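Logging Core and Building a Cross-Section
Course handout, week 3 - Sugden practical
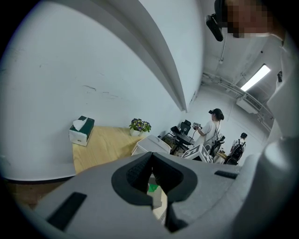
Bring a hand lens, a pencil, a ruler marked in millimeters and a spare pencil for the person next to you, who will have forgotten theirs. Pens are not allowed near the logging sheets. Every year someone explains that they don't make mistakes in pen, and every year I keep the sheet.

The practical starts Tuesday at 2 p.m. Please read sections 1 and 2 before you arrive. Section 3 can be read in a panic afterward.

1. What you are logging

The Sugden borehole set comes from four shallow holes drilled along a line across the Nallano valley. We will use three of them. The fourth was logged by a previous class and I would like to spare their feelings.

Hole A is the deepest and ends in limestone. Holes B and C stop in mudstone. All three start in superficial deposits, meaning clay, sand, gravel and whatever else the river felt like leaving behind. The boundary between the superficial deposits and the bedrock is called rockhead. Finding it is most of your grade.

For each unit, record in this order:

Depth to top and depth to base, in meters below ground level
Color, from the chart, on a clean surface
Grain size, from the comparison card
Main rock or sediment type, in capitals
Minor constituents
Nature of the lower contact: sharp, gradational or missing

"Missing" is a respectable answer. Core gets lost. If there is a gap between two pieces, write CORE LOSS and the interval. Do not fill it in with what you think must have been there. You may turn out to be right, and you will still lose the mark.

A note on color. "Brown" describes half the planet. "Dark yellowish brown" tells me you opened the chart.

A note on grain size. You cannot tell silt from clay by staring at it harder. Rub a little between your fingers. Silt feels slightly gritty and clay feels smooth. Older geologists will tell you to use your teeth. You are adults, but the lab rules say no.

2. From depths to elevations

Your logs are in depth. A cross-section is drawn in elevation. Forgetting this gives you a section in which the valley floor is perfectly flat and the rocks ripple underneath it like a rug, and I have a folder of these.

To convert:

elevation of boundary = ground elevation - depth to boundary

Ground elevation at Hole A is 562 meters. If rockhead is at a depth of 12 meters, it sits at an elevation of 550 meters. Do this for every boundary in every hole before you draw anything.

Hole B is 600 meters east of Hole A. Hole C is a further 800 meters east of B. Ground elevations for both are printed on their header sheets, top right, under the coffee ring.

Plot the holes as vertical sticks at the correct spacing. Use a horizontal scale of 1:5,000, so the A to B distance is 12 centimeters on paper and B to C is 16. Use a vertical scale of 1:500. That gives a vertical exaggeration of ten, and you must write this on the section. Dips will look alarming. They are not.

3. Correlation, or joining the dots with a conscience

Start with the boundary you trust most. In this set it is the base of the gravel, seen in all three holes. Draw it lightly from A to B to C. Then work down.

Some things to watch for:

Two units that look alike are not always the same unit. The gray mudstone in Hole B appears twice, with a thin sandstone between.
A unit present in A and absent in B may have thinned out, been eroded or been cut by a fault. Say which you prefer and on what evidence. "It looked better" has been tried.
Boundaries between bedrock units do not cross rockhead. They stop at it.
Use a solid line where a boundary is constrained by a hole, a dashed line where it is inferred, and a question mark where you are guessing. I like question marks. A section with none in it makes me nervous.

The legend should list units with the youngest at the top. Use the names from the class list, including the Gresoris Limestone, which has one "s" in the middle and one at the end. Spelling it three different ways on one sheet does not count as showing uncertainty.

4. Software

Those who want to can redraw the finished section in Fasevine, installed on the machines in the back row. Export the boundary table as plain text first and check it. Fasevine reads a blank cell as zero, so an unrecorded depth becomes a boundary at ground level, drawn with great confidence and in full color.

The hand-drawn section comes first either way and carries more of the marks.

5. What to hand in

Three logging sheets, in pencil
The table of converted elevations
One cross-section with title, scales, orientation, exaggeration and legend
Half a page on the boundary you trust least

Put your name on every sheet. Questions about the logging go to Temitope Ogbonna, who will be in the core store during the practical and is more patient than I am. Questions about extensions go to me.

Core boxes go back on the rack with the label facing out and the top of the core at the upper left.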